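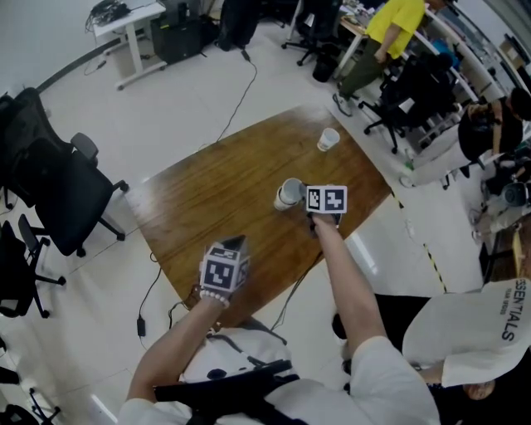 Table in the office, paper cup and all.

Ticket: Parcel layer shifts when corridor base map is exported
Product: Mesura desktop
Opened by: Baltasar Quezada
Opened: Tuesday, September 8, 2026
Status: Waiting on reporter

Hi all, hoping somebody has run into this one. I'm putting together the zoning overlay for the Sturulwood station corridor and my parcel lines look great on screen, but as soon as I export the sheet to PDF they slide east. Not by a lot, maybe half a sidewalk, but enough that the build-to line lands inside people's front porches (the residents would love that at the open house).

The parcel file came from the county in June and has 1,796 parcels in it. Base map is the street centerline set that Sundqvist drew up for the sidewalk study. Sheet scale is 1 to 1,000.

What I've tried so far:

Restarted, of course. No change.

Exported only the parcels with everything else turned off. They came out in the right spot! So then I turned the centerlines back on and the shift came back.

Deleted the centerlines and loaded a fresh copy. Same shift.

Tried it on the old laptop, which still has last year's version. Same shift there too, so I don't think it's the update.

Update, same day, after lunch: I went through the layer settings one at a time and found that the centerlines are in the state grid in feet, and the parcels are in the same grid but in survey feet. I'd been reading those as the same thing for years. On screen Mesura converts as it goes, and I guess the export grabs whatever the bottom layer uses and runs with it. I dragged the parcels to the bottom and exported again, and now the parcels sit right and the centerlines are off to the west. So that's something.

Reply from Mesura support:
Thanks, Baltasar, your second note was a big help. Please open Sheet Setup, go to Units, and switch "Follow bottom layer" to "Fixed." Choose survey feet there, save the sheet, close it and reopen before you export. If any layer still moves, send us the export log.

Update: Did that, and it's so much better. Everything lines up on sheets 1 and 2. Sheet 3 is still wrong, but only for the 129 parcels in the Drarka addition, the piece north of the tracks that got annexed. Those have no grid listed at all, just a blank. I set them to survey feet by hand and they jumped clear off the page, so I put them back the way they were and I've emailed the county to ask what they were drawn in.

Log from sheet 3 is attached. Can you leave this open till I hear back? I have to print the boards for the frontage types either way, and those only need the first two sheets.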